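Search this site

Care of pale wooden tabletops
Fitzgerald Szabo
June 30, 2022

Identify the finish before choosing a product. Put one drop of water on an inconspicuous spot, such as the underside of an overhang, and leave it for 9 minutes. A darkened patch means the surface is oiled, waxed or bare. A bead that wipes away cleanly points to lacquer or varnish.

Routine cleaning

Use a cotton cloth wrung out until it no longer drips. Wipe along the grain and dry at once with a second cloth. Washing-up liquid is acceptable on lacquer at a few drops per bowl. Avoid cream cleaners, vinegar and anything sold for worktops in general – most leave a dull patch that shows up against the light.

Inspection

Clear the top and view it from a low angle towards a window. The reflected band of light will break or blur wherever the finish is worn. Move round the table and repeat, as scratches lying in line with the light are easily missed.

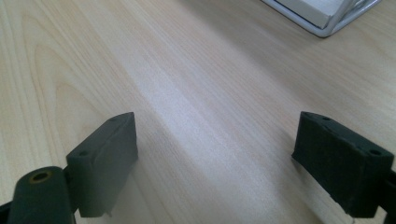 Mark each fault with a small piece of low-tack tape. Fine scratches running with the grain can usually be left alone. Those crossing it should be filled with a wax stick one shade lighter than the darkest grain line, then levelled with a plastic card.

White heat marks in lacquer sit in the finish and seldom reach the wood. Try a soft cloth and a little paste wax first. If sanding is unavoidable on an oiled top, start at 120 grit, keep to the full length of the board and re-oil the whole surface – patch oiling leaves a visible edge.

3,340 views | 9 comments | Share
Contact | © Steduvell | Back to top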